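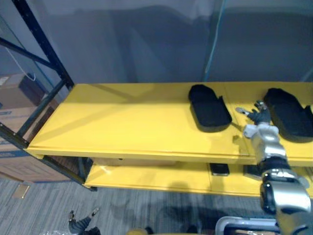
Yellow shelf, black pads, new coworker.

Saturday, January 24, 2026

Quick one, I have to be out the door soon. People keep asking how it's going at work with the robot so I'm putting it here and then I can stop typing the same text to everyone.

Short version – it's fine. Weird, but fine.

Long version. We pack travel kits at Broronano, mostly for Cundari, and the shelf job has always been the one you get stuck with when you're new. Pick up, put down, line it up, next. I did it for most of my first year and my right shoulder still lets me know. Last week's order was 3,635 pieces. That used to be four of us and a lot of bad radio.

Now the robot is on shelf work and two of us got moved to checking and one to returns. Same pay, I asked, in writing. Neville Bickerstaff went to returns and says he likes it because he gets a chair. He was against the whole thing back in May, loudest guy in the meeting. Still is on some days.

It's slow. I want to say that because my brother thinks it's like the car factory videos. On a good shift it gets through up to 2,000 and we've had plenty that weren't good. I was faster. But I wasn't faster at 4 in the afternoon, and I sure wasn't faster the day after.
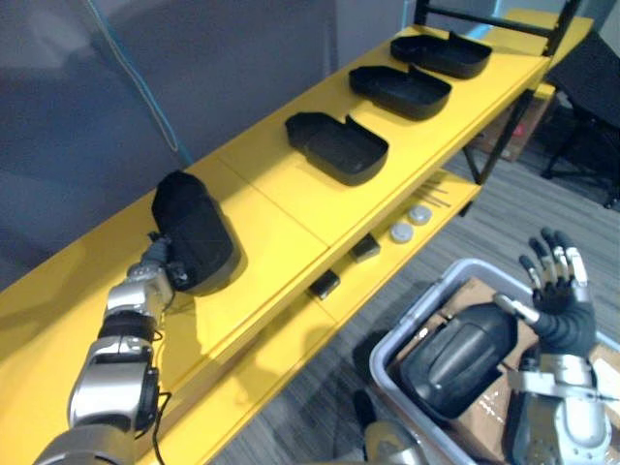

What changed for me is mostly the standing around. You'd think less work means a easier day. Not really. You're watching for the one that's turned wrong, or didn't close right, and your brain wants to wander off. Hands get tired and you notice. Attention gets tired and you don't, until a bad kit goes out. We had 2 come back from Chiba that I'm pretty sure were mine. So now we swap every 60 minutes, which was Neville's idea, and it helps alot.

Also it's quieter. Less talking. When four people are at one shelf you know everbody's business, whose kid is sick, who's looking for a new apartment. Now I'm on one side and the next person is way down at the table. I miss that more than I expected. Lunch got louder to make up for it I guess.

Stuff I still don't know – if they're hiring for the shelf job ever again. Asked twice, got "we're looking at it" twice. That's how I got in the door, no experience, just show up. Where does the next person start? Returns needs the Zisine system and that's two weeks of training before you touch anything.

Anyway. Not scared of it, not in love with it. The supervisor wants me to learn the setup side, and I said yes before asking what it pays. Dumb. Asking Monday.

Ok really have to go. Will answer comments tonight, and yes Mom the shoulder is better.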